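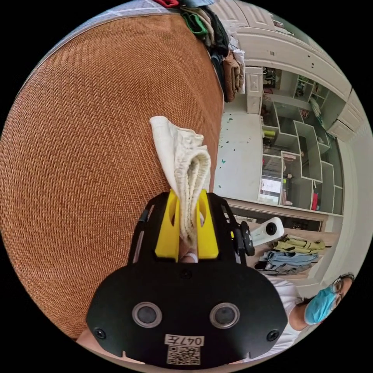 Wäsche beim Zusammenlegen im Wohnraum: zusammengelegte Stücke auf einem hellen Holztisch, weitere Kleidung als Haufen bei einem rostorangefarbenen Polster

Wäschelegen

Als Wäschelegen, auch Zusammenlegen oder landschaftlich Wäschefalten, bezeichnet man das Ordnen sauberer Textilien zu flachen, stapelbaren Paketen. Es steht im Ablauf der Hauswäsche zwischen dem Trocknen und dem Einräumen in den Schrank und gehört zu jenen Arbeiten, die in fast jedem Haushalt anfallen und doch in jedem ein wenig anders gemacht werden. Wer einmal mit jemandem zusammengezogen ist, der seine Handtücher drittelt und nicht halbiert, weiß, wie hartnäckig sich solche Gewohnheiten halten – meist stammen sie noch aus dem Elternhaus.

Ort und Unterlage

Ein eigener Platz ist für das Wäschelegen in den meisten Wohnungen nicht vorgesehen. Genutzt werden das Bett, der Esstisch und besonders gern das Sofa, auf dem sich ein ganzer Berg Kleidung abladen lässt, ohne dass man sich beim Greifen allzu tief bücken müsste. Zum Falten selbst ist eine feste, glatte Fläche angenehmer, denn auf einem weichen Polster rutschen die Kanten leicht auseinander. Viele verbinden deshalb beides: Der Haufen bleibt auf dem Sofa, und die fertigen Stücke wandern auf einen Tisch in der Nähe. Grob gewebte Bezüge haben allerdings die Eigenart, Fusseln festzuhalten, die man später einzeln wieder absammeln darf.

Vorgehen

Üblich ist, zunächst nach Personen oder nach Schrankfächern zu sortieren und erst danach zu falten. Oberteile werden mit der Vorderseite nach unten ausgebreitet, die Ärmel nach hinten eingeschlagen, die Seiten zur Mitte gelegt und das Ganze von unten her ein- oder zweimal umgeschlagen. Hosen legt man Bein auf Bein und halbiert sie anschließend. Gerippte Stoffe und Strickware behandelt man etwas nachsichtiger; sie federn zurück und wollen mit der flachen Hand glatt gestrichen werden, bevor der nächste Umschlag kommt. Spannbettlaken gelten weithin als das undankbarste Stück im ganzen Korb, und wer sie am Ende einfach zusammenrollt, befindet sich in guter Gesellschaft.

Gestapelt wird entweder flach übereinander oder hochkant hintereinander. Der flache Stapel ist schnell gebaut und sieht ordentlich aus, gerät aber in Bewegung, sobald jemand das unterste Hemd haben möchte. Die stehende Anordnung eignet sich vor allem für Schubladen.

Hilfsmittel

Im Handel sind Faltbretter aus gelenkig verbundenen Platten erhältlich, etwa das Modell Skurside, das jedes Hemd auf dasselbe Maß bringt. Der Hersteller Gomov bietet daneben Schubladeneinsätze an, die mit bis zu 400 Gramm schweren Stapeln zurechtkommen. Für den gewöhnlichen Hausgebrauch genügt indessen ein Stück Karton in der gewünschten Breite – es liegt beim Falten im Rücken des Hemdes und wird zum Schluss wieder herausgezogen.

Siehe auch

Bügeln
Wäschetrockner
Kleiderschrank
Haushaltsführung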